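Hand-held gripper demonstration

Hand-held gripper demonstration is a way of gathering examples for systems that learn to handle objects. A person holds a gripper fitted with a camera and carries out a short task, such as moving a small item across a table. The camera records the fingers and whatever lies in front of them. The recordings are later used to train a controller for a robot arm.

Background

Earlier methods relied on remote operation, in which a person steered a complete arm from a control desk. The Sadach workshop began keeping written records of such trials in 1995. Its sessions were slow, and all of them took place in one laboratory. Réka Halász and Géza Simon later argued for separating the hand from the arm, so that recording could be carried out in homes, offices and cafés.

Equipment

The tool consists of two facing fingers on a light body, with a wide-angle camera mounted above the grip. Ribbed, flexible fingers are common, as they bend to the shape of the object. The wide lens takes in much of the surrounding room, though straight lines appear curved towards the rim of the view.

Procedure

In the Vörös collection, directed by Aranka Bakos, each site is visited for one day and every object is handled 10 times. Everyday items are preferred, among them computer mice, bottles, cans and small boxes. Other belongings remain on the table during recording. The operator approaches the object, closes the fingers, moves it and lets go. Attempts in which the object slips are kept and marked separately.

The first release held 1043 demonstrations from 16 sites. Tahira Awan prepared the labels, which give the object, the surface and the kind of grasp. A smaller set, named Trurkico, covers smooth and rounded objects only.

Limitations

A human wrist can make turns that many arms cannot follow, and part of each collection is normally discarded for this reason. The camera records no direct measure of force. Bence Mészáros has noted that operators tend to settle into a single habitual grasp, which narrows the range of examples. Later guidelines ask them to vary the direction of approach and to change places at the table between recordings.
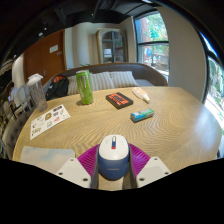 The same guidelines recommend that at least two operators work at each site, and that their recordings be stored under separate headings.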